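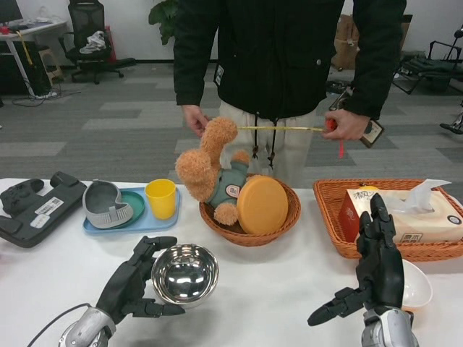 How much can we let the cantilever treads move at the free end before people complain? For the Chowdary job I will keep it under 3 mm with one adult standing on the tip, and I will accept 4 mm only on the lowest two treads.

Notebook, February, started 8:40

The Chowdary stair is 17 risers, floor to floor 2,688 mm on the architect's drawing. That gives 158.1 mm per riser, very comfortable. But the screed on the upper floor is not poured yet, and the builder told Anil Thevar that the thickness may change. So I do not cut any bracket until we have the finished level in writing. Last year at Limel we trusted the drawing and the top riser came out 14 mm too high. We had to plane packing for every tread, two days lost.

Wall frame: I welded the test piece with three sockets only. Box section 100 x 50, wall 5 mm. The socket plate is 10 mm. After welding, the plate pulled to the weld side by 1.5 mm over its width. I should have clamped it to the heavy bar and welded in short runs, changing sides each time. For the second plate I did it like this and it stayed flat enough that the straight edge shows only a thin line of light.

Load test, 10:15. Tread arm 900 mm long, load at the tip. I zeroed the dial gauge after a first load and unload, so the play in the socket is not inside the numbers.

50 kg: 1.4 mm
80 kg: 2.3 mm
100 kg: 2.9 mm
Unloaded: back to 0.1 mm

So it is inside the limit, but there is little reserve. Most of the movement comes from the frame turning, I think, and a smaller part from the arm bending. I put a second gauge on the back of the frame and it showed 0.6 mm at 100 kg, which at the tip becomes much more. One more wall fixing between treads should help. Now the spacing of the fixings is 400 mm. Anil wants to try 300 before we go to a thicker box, and I agree, the thicker box does not fit behind the plasterboard anyway.

Wood covers: the oak boxes from Wutix arrived with the groove 1 mm too narrow for the arm. Not a big problem, one pass on the router table for each. I did four before lunch. The dust extraction hose is split again near the elbow – tape is on it now, please do not bend it.

Glue question is still open. With silicone the cover can be removed later, but on the sample it made a small squeak when I stepped near the wall. With the polyurethane no squeak, but then the cover is there forever. I left one sample of each to cure until tomorrow and will step on them again.

Trastness asked if we can do the same stair for them with a 1,100 mm tread. I answered that I need to calculate first. The tip movement grows very quickly with length, and with this frame I expect roughly 5 mm, so probably they need a housed stringer in the wall or a glass panel which carries the free side. Their opening is 2,451 mm long, and this also makes the headroom tight at tread five. I asked for the section drawing.

To do:
Finished floor level from the builder, in writing
Frame no. 2 with fixings at 300, same load steps
Ask for M12 anchors, the box on the shelf is M10
Router the remaining covers
New hose

Anil has the key of the gauge cabinet.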